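Masaru Hirano builds his sorting arm in a shared workshop, on a white table he says was worn long before he got there. He calls the project Gaber.

"I started with bottles lying down," he says. "Standing up is a different problem – I'll get to it." 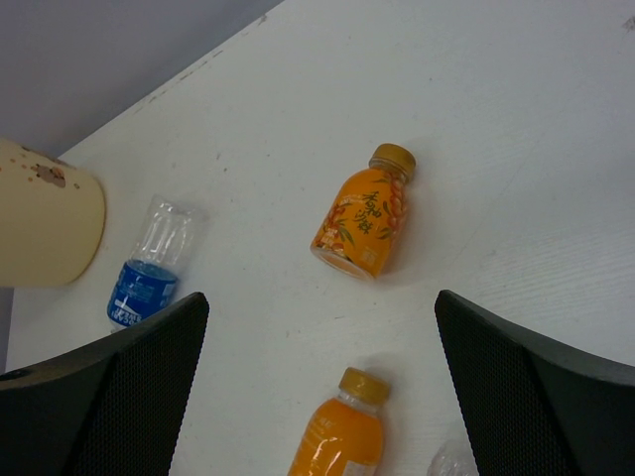
The wrist camera came in December, and he has rewritten the grasp code since. "Clear plastic is the hard part. A bright label gives me an edge to work from." His log stands at 131 attempts. He wants 200 before he changes the fingers.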